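**Flernside pottery sale back on, new room, same tables**

7th September – The Flernside pottery sale is on again after the July one got called off. Setup is under way in the upstairs room at Lundstead, doors open at ten.

Jawad Soomro is running it this year. He says 300 pieces are going out, most of them bowls, some mugs, a few plates if the last kiln load gets here. Prices are on stickers underneath so please turn things over gently. Cash or card, both fine.

The big change is display. Last year everything was flat on the tables and people at the back couldn't see a thing, so the larger bowls are going up on stands now. White ones go on white stands, Soomro wants it plain.
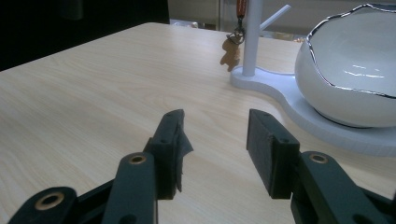 Smaller stuff stays low, near the front, where kids can reach it – parents take note. Wrapping paper is by the exit. Bring a bag, there were none left by noon last time and we had a few complaints abuot it.

Money goes to the new kiln. The fund stood at 1,276 dollars before the summer and is at 2,850 now, with 3,000 needed for the deposit. Tanko Obi, who teaches the evening class, thinks the sale will cover the rest easily. "We should be over by lunch," he said. Installation date not set yet, supplier still has to look at the wiring.

Parking is behind the building, not on Skoltumthorpe Road. Tickets were handed out there last year. Elevator is working again.

Anyone with pieces still to drop off, the side door is open untill six tonight. Put your name on the box and a price list inside. No late entries in the morning – Soomro was pretty firm on that.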